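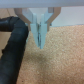
The Willovside Public Library will extend its evening hours at the Runton Street branch beginning in April, following a review of visitor numbers and a vote by the library board. The branch will remain open until 9 p.m. on four evenings each week, two hours later than at present. Morning hours will not change.

The decision comes after a trial last fall in which the branch stayed open late for eight weeks. During that period, 834 residents signed in after 7 p.m., and 51 new library cards were issued at the evening desk. Staff reported that most late visitors used the reading room and the public computers, while the children's area was quiet after 8 p.m.

"The trial gave the board a clear picture of who is using the branch and when," said Min-kyu Yoon, director of library services. "Many of the people who came in told us that they work until six or later and had not visited in years. We are pleased to be able to offer these hours on a permanent basis."

Under the new schedule, the circulation desk will close 15 minutes before the building. Books placed on hold may be picked up at any time while the branch is open. The upstairs study rooms may be reserved for up to 2 hours per visit, and reservations will be accepted by telephone or in person. A valid card is required to reserve a room but not to use the reading room.

The Trascombe branch will keep its current hours. The board considered a similar change there but found that parking at the site is shared with the adjoining medical offices and that the existing agreement ends at 7 p.m. Talks on a new agreement are under way, and the matter will return to the board in the summer.

Funding for the added hours will come from the library's operating budget. Two part-time positions will be created at Runton Street, both for evening and weekend shifts. Applications are open to the public and will be accepted through the end of the month at the main office. Current employees who wish to change shifts have been asked to notify their supervisors before the schedule is posted.

The board also approved a small number of changes to the events calendar. The adult reading group will move from late afternoon to 7:15 p.m. and will continue to meet in the ground-floor meeting room, which seats 50. The tax help sessions offered each spring will be held in the same room and will require an appointment. The English conversation circle will meet at its usual time.

Residents who use the book return on the north side of the building should note that it will be closed for repairs during the first week of the new schedule. Items may be returned at the desk or at the Trascombe branch during that week, and no late fees will be charged on items due while the book return is out of service.

The bus that serves Runton Street makes its last stop near the branch at 9:20 p.m. The library has asked the transit office to confirm that the stop will be kept when routes are revised later this year.

Printed copies of the new hours will be available at both branches before the change takes effect. Questions may be directed to the circulation desk at either location.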